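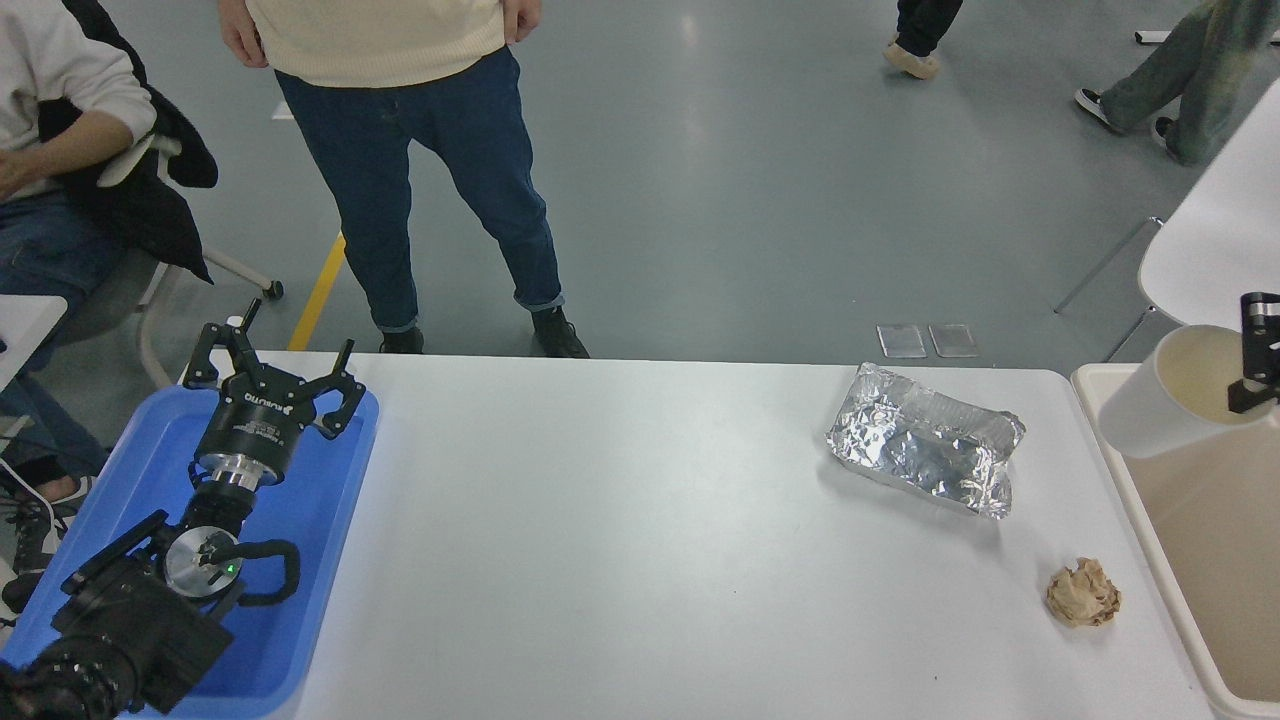
Foil and paper ball on the table, white cup at the bin.

What goes where after lunch? Foil, paper, cups

Posted by Deolinda Serrano in Home & Office > Cleaning up

Hi all, quick one. We eat at a shared white table in our unit in Pirstead and the cleanup is a mess every single day. One big cream bin and everything goes in it. Cups, foil, scrunched up paper, the lot. City sent a flyer in July saying the building gets a second pickup for recycling now, so I want to split it properly but I dont know what counts.

Mainly:
foil that food came wrapped in. Do I have to wash it?? Does the size matter
little balls of brown paper, is that paper recycling or compost or just trash
white cups. Some feel waxy inside some don't, I buy whatever's cheap

Also the bin. Is one big one with a divider ok or do I need to get 3. Floor space isn't great, people already stand right behind the table and I don't want them tripping on stuff. Bare concrete floor if that matters.

Thanks, in a rush so sorry if this was asked before

Xóchitl Becerra
Did this for our place last year, 800 sq ft so I know about no space.

Foil: yes if it's mostly clean. Wipe or quick rinse, you don't need to scrub it. If there's cheese baked on, trash. Don't put it in flat or in tiny bits, small pieces fall through the sorting machines. Save it up and squash it together till you've got a ball the size of a fist or bigger. We keep a jar by the sink for it. One thing, check it's really foil. Crumple it in your hand, if it springs back open it's probably plastic film with a shiny coat (chip bags etc) and that's trash.

Brown paper: small crumpled stuff is usually too small for paper recycling, same problem. If it's a napkin or it's got grease on it then compost if you have compost, otherwise trash. A clean bag, leave it flat and recycle.

Cups: waxy inside = lined, and most places wont take those. Call and ask, mine said no and the next town over said yes. Plastic cups, look for the number on the bottom. EMPTY THEM. Half an inch of coffee ruins everyone's paper.

Bins, go with two. Big one you have already for recycling since thats most of your volume after lunch, and a small lidded one for trash. Put the trash one closer to where people sit or they will just use the big one for everything. Label on the wall above, not on the bin, labels on bins get turned around.

Américo Neves
just throw it all out, they dump it in the same truck anyway

Gonçalo Bastos
Not true here Américo, they're separate trucks, the recycling one comes at 7 am and wakes up my whole street.

Agree with Xóchitl mostly. Would add, stack the cups before they go in. Loose cups fill up a bin stupidly fast, one inside the other you get a full week out of it. We put a Pitow rack on the wall for it but a bucket does the same job. And clear the table bin-side first, working toward you, so stuff isn't getting carried over other peoples lunches.

For the foil I skip rinsing and use the used napkin to wipe it, then napkin goes in the trash. Saves a trip to the sink.

Deolinda Serrano
Great thank you!! Getting a small lidded one tonight. Will call about the cups tomorow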